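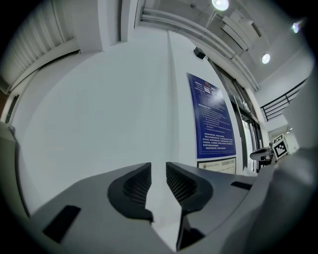 Kumudini Khan wrote in under my last post to say that any paint roller with a tank in the handle is a gimmick, that she'd thrown hers in the trash before lunch, and would I please just tell people to buy a tray. Fair enough, Kumudini! I had the same feeling going in. But I've now done the hallway, the stairwell and most of the back bedroom with the Tidel fill-handle roller, and I like it a lot more than I planned to. I also have a list of complaints, so stick with me.

The way it works is that the handle is a clear tube. You clip a little spout onto the side of the paint can, push the tube onto it, pull the plunger back and the handle fills with paint. Then as you roll you push the plunger in a bit at a time and the paint comes out through the holes in the middle of the roller, under the nap. No tray, no crouching down every two minutes, no stepping in the tray (I have stepped in the tray, twice, same sneaker).

The first fill is where I guess most people give up. The cover is bone dry and it soaks up paint like crazy, so you push and push and nothing shows up on the wall, and then you push a bit more and suddenly you've got a drip heading for the baseboard. The booklet says to wet the cover first and doesn't say how. What worked for me was running it under the faucet, squeezing it out hard in an old towel, and then rolling it out on a piece of cardboard until the color came through evenly all the way across. Do that and the rest of the job is pretty relaxing. Skip it and you'll be mad by the second wall.

Coverage was good. I was putting an eggshell white over a tan that the last people must have loved, and two coats did it everywhere except next to the bathroom door, which needed a third. The box says a full handle covers 50 square feet. I'd believe that on smooth drywall with a color close to what's already there. Our stairwell has that orange peel texture and I was back at the can a lot sooner than that.

Ceilings! I really wanted this to be the ceiling answer and it sort of is. With the handle full it's heavy, all the weight is out in front of your hands, and my shoulders let me know about it the next morning. I ended up filling it halfway for anything over my head. More trips to the can, much happier neck. There's a splatter guard that snaps on over the roller and you want it on for ceilings even though it blocks your view of the edge you're working toward.

Now the cleaning, which is what my neighbor Arif Barua warned me about over the fence and he was right. The whole thing comes apart – plunger, seal, tube, elbow, the perforated core, two end caps – and every piece needs rinsing. I spent longer at the laundry sink than I'd like to admit. The rubber seal on the plunger is the one to watch. If paint dries on it the plunger sticks, and then it moves in jerks, and jerks mean drips. I put a smear of petroleum jelly on mine after washing and it's been smooth since. If you're stopping overnight between coats you can wrap the roller end in a plastic bag and leave the handle full, which I did once with no trouble at all.

The covers are my biggest gripe. They're a special size with the hollow core, so the cheap multipacks from the hardware store won't fit, and the one in the box sheds. I picked fuzz out of my first coat with tweezers. The replacements I ordered from Saha were better, a shorter nap and hardly any lint, but they cost more than I'd ever pay for a regular cover.

I did borrow the Soklow version from my cousin for an afternoon to compare. It has a nicer grip and the spout seals better on a dented can, but the tube is opaque so you can't see how much paint is left, and I kept running dry in the middle of a stripe. I'd take the Tidel.

Who should get one? If you've got a whole floor to paint, lots of plain wall and not much furniture in the way, I'd say go for it. For one accent wall or a closet, Kumudini wins, buy a tray. And you'll still need a decent angled brush for cutting in. The small edging pad they throw in as a bonus left a wobbly line along my trim and went straight back in the box.

Four stars from me, and it would be more if they fixed the cover that comes with it. Next up is the front porch ceiling, probably in July, and I'll come back and add to this if the seal gives out before then.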